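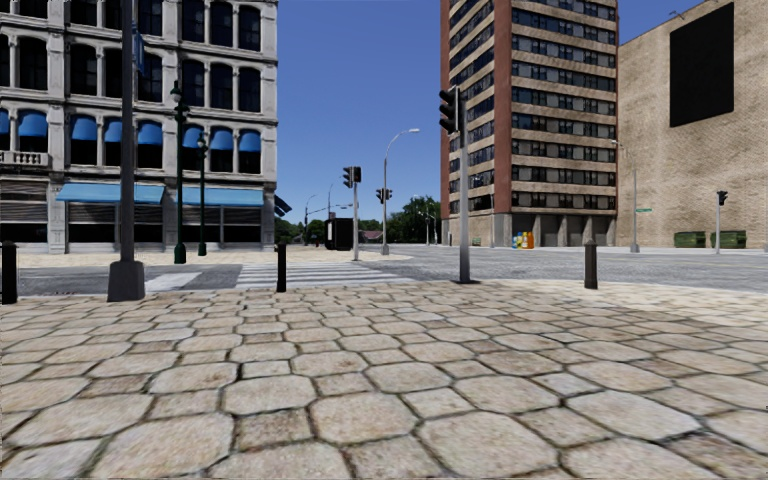 Leere Kreuzung in der mitgelieferten Stadtkarte, Blick vom Gehweg aus

Renlow im Test: Stadtsimulation für Wahrnehmung und Bahnplanung

22 December 2022

Seit Juli läuft Renlow bei mir fast täglich, und weil mich immer wieder Leute fragen, ob sich der Umstieg von Skotent lohnt, schreibe ich meine Eindrücke jetzt endlich einmal ordentlich auf (es ist dann doch etwas länger geworden, holt euch ruhig einen Kaffee dazu).

Zuerst das Schöne: Die Stadtkarte ist eine Freude! Unregelmäßige achteckige Gehwegplatten mit dunklen Fugen, Poller, Markisen an der verzierten Fassade, Ampeln von der Seite und weiter hinten an schlanken Masten — da bekommt eine Segmentierung endlich etwas zu kauen. Mein kleines Netz hielt das helle Pflaster anfangs gern für Zebrastreifen, und genau solche Verwechslungen möchte ich am Schreibtisch finden und nicht erst auf der Straße. Tiefenbild und Klassenmasken kommen sauber synchron heraus, auch bei schmalen Pfosten.

Die Anbindung an den Planer Navarro war in einem Nachmittag erledigt. Mit 30 Bildern pro Sekunde läuft alles flüssig, solange man nicht mehr als zwei Kameras einschaltet. Für meinen Regressionstest fahre ich jede Nacht 400 Kreuzungsquerungen, zuletzt kamen 981 Warnungen zusammen, die meisten davon wegen zu knappem Abstand zum Bordstein. Die Wiedergabe springt auf Klick zur passenden Stelle, das habe ich bei Skotent immer schmerzlich vermisst.

Weniger glücklich bin ich mit der Dokumentation. Das Kapitel über Ampelphasen besteht aus einer halben Seite, und die Python-Schnittstelle wirft gern Fehlermeldungen, mit denen man recht allein dasteht. Auch der Editor von Saltosik, der beiliegt, braucht bei mir ewig zum Starten. 100 Euro im Jahr für die Einzellizenz finde ich trotzdem fair.

Vier von fünf Sternen. Den fünften gibt es gern nach, sobald das Ampelkapitel fertig ist.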